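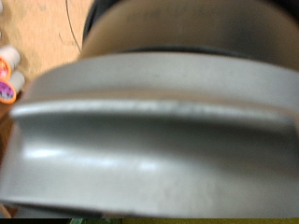
Linatville, January 8, 2025

Ticket 351: coffee task, policy stalls before the lid step
Opened by: Gudrun Kristiansen
Status: open

Right, writing this one up properly so it stops living in my head. We're comparing two ways of training the same policy on the coffee task: one gets the wrist view and the outside view all the way through, the other has the wrist view randomly dropped during training (Edvin's idea, blame or praise him accordingly). Both were trained on the same 2,910 clips. The dropout one is meant to cope better when the wrist camera has nothing useful to say, and mostly it does, but it has picked up a habit of hanging about just before it commits to the lid. The plain one doesn't do it. Well, hardly ever.

First thing I tried was the obvious one, the clocks. If the two video streams drift apart the policy sees a hand in one place and a machine in another, and it dithers. I restarted the logger, checked the stamps against each other and they were fine. Swapped the network cable anyway, no change.

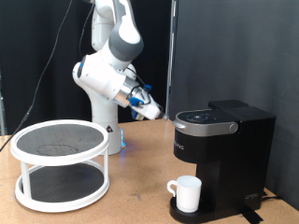
Next I went after the start states, and this is where it got interesting. Jailson had a hunch that the model works out which stage it's at from where the mug is, and hardly looks at the lid at all. So I pulled up outside views and sorted them by mug position. With the mug already under the spout and both tiers of the organiser bare, as they are in this view, the arm has a pretty strong clue about the stage without looking at anything else! I blanked out the mug area in a batch of these and the dropout policy's stage guess went all over the shop. The plain one wobbled but recovered. 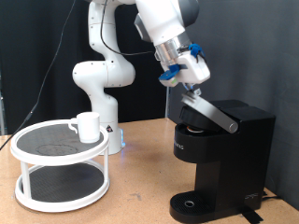
Stage labels were the next suspect. Our labelling script (the Myklebust one, with my patches on top) marks "lid" from the gripper's height and how far it's closed, and never asks what it's near. Have a look at the fingers down on the silver handle, with the lid up at an angle and a capsule sitting in the holder: is that opening or closing? I couldn't tell you from one still, and the script certainly can't. It gives both the same label. I've split them by hand for 8 episodes and retrained the small head only. The hesitation got shorter, which is cheering, but it's a tiny set and I wouldn't put it on a slide yet.

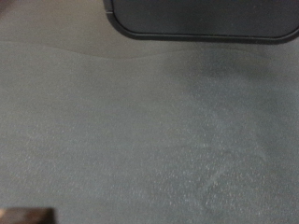
Torbjørn Wallin

Jumping in on Gudrun's ticket as I look after the wrist stream. Views like this one, nearly all pebbly grey with a dark rounded shape up in the corner, are what I'd call low-information, and I think they matter more than the labels do. The encoder gives them almost the same embedding whatever the arm is up to, so dropping the wrist view at random wastes a lot of the drops on frames that had little to say in the first place. I'd rather weight the dropout towards frames where the wrist view is busy. It's a small change, I've got it on a branch called zukitz-weighted.

Could we please not merge the label split and the weighting together, though? If the stall goes away I want to know which one did it. My plan is 2 runs with the same seed, label split on its own and weighting on its own, then both together in February if the cluster behaves.

Gudrun, can you send me the list of hand-split episodes? The copy in the Orurgate folder still has the old labels in it.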